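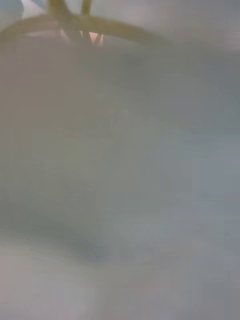
Seven days guaranteed: what does it mean?
Notes for the Wednesday evening talk, Emen Garden Society
Anitha Thomas

Start without the slides. Ask who has bought cut flowers with a guarantee on the sleeve. Ask who has ever claimed on it. Wait for the hands to go down.

Who I am, keep it short. Nineteen years behind a shop counter, now retired, no shares in anything. I still buy flowers. I am not here to put anyone off them.

1. The promise

Read out the Sollard wording slowly: "Seven days of beauty, guaranteed." Then the small print. The days run from the delivery date on the docket, so if the box sits in your porch from two in the afternoon until you get home, the clock is going. You must have used the sachet. You must have recut the stems. You must send a photo within 24 hours of the flowers failing, and "failing" is decided by them.

Question to the room: what would a flower have to look like for you to say it had failed? One brown petal? A bent neck? Take two or three answers, they won't agree. Sollard don't define it either. I wrote and asked, twice. The second reply thanked me for my passion.

2. The survey

Clivov, who make the sachets, say on the packet that customers see flowers last "up to twice as long". Dwell on "up to". A thing that lasts no longer at all is also within "up to twice as long".

Where it comes from: a web survey sent to 2,959 people who had bought the product. 621 answered. So most of the people asked said nothing, and we have no idea what their flowers did. The ones who did reply had already paid for it and were entered in a prize draw. They were asked whether their flowers lasted longer than expected. Longer than whose expectation? No plain water to compare with, no count of days.

Be fair here. Flower food in general is sensible stuff. Something to feed the bloom, something acidic, something to keep bacteria down in the water. I use it. My complaint is with the number on the front.
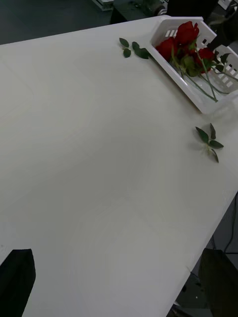 3. The home remedies

This is the part people come for, so don't rush. Go through them: the copper coin, the aspirin, the lemonade, the drop of bleach, the hairspray, the vodka. Ask for others. Somebody always says potato.

My view on each, for what it's worth.

Coin: modern coins are mostly steel with a copper skin, and very little of that is going to dissolve in a week. I've seen no decent evidence.
Aspirin: mixed at best. People swear by it because they remember the bunch that did well.
Lemonade: has sugar and acid, so there's a reason it might do something. It has to be the proper sugary sort, and you need to deal with the bacteria as well or you've made soup.
Bleach: a few drops, yes. A glug, no.
Hairspray: please don't.

If Yung-ching is there, let him have a couple of minutes on his tulips. Then move on, firmly.

4. What we tried, and why you shouldn't trust it much

Yung-ching Wu and I ran our own comparison last June with stems from Sarmiento's, the wholesaler. 260 stems, half in plain tap water, half with a sachet. Same kind of jar, same back bedroom, water changed every other day. We wrote down the day each stem drooped or dropped.

Result: the sachet jars did better, by a day and a bit on average. Not double.

Now say what was wrong with it. We both knew which jars were which. The window side got more sun and we only swapped the jars round once we'd noticed. It was one variety from one delivery. Yung-ching thought a stem was finished well before I did, and we argued about it. If a company showed me this I'd pick it apart, so you should pick it apart too.

Likely question: did we fall out? No.

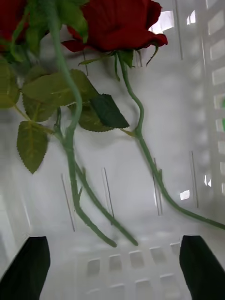
5. What seems to matter

Clean vase. Washed with hot soapy water, including the bit at the bottom your hand won't reach.
Fresh cut at the bottom of the stem, with something sharp.
No leaves under the water line.
Away from the radiator, the sunny sill and the fruit bowl.
Fresh water when it goes cloudy, preferably before.

And how long they were out of water before you ever saw them, which you can't control and the sleeve doesn't say. Ask in the shop what day they came in. Watch the face of the person answering.

6. Money

Sollard's top plan comes to 800 pounds a year. If you like having it turn up, fine. But look at what the guarantee gives you when you do claim: a credit against your next box. You have to keep buying to be put right. I would call that a discount with paperwork.

Spare material if we're running early: the story of the wedding buttonholes. Leave out the vicar.

Questions until nine, then the hall has to be cleared. Jars and record sheets are on the side table for anyone who wants to try this at home. Take two jars each, and get someone else to put the labels underneath where you can't see them.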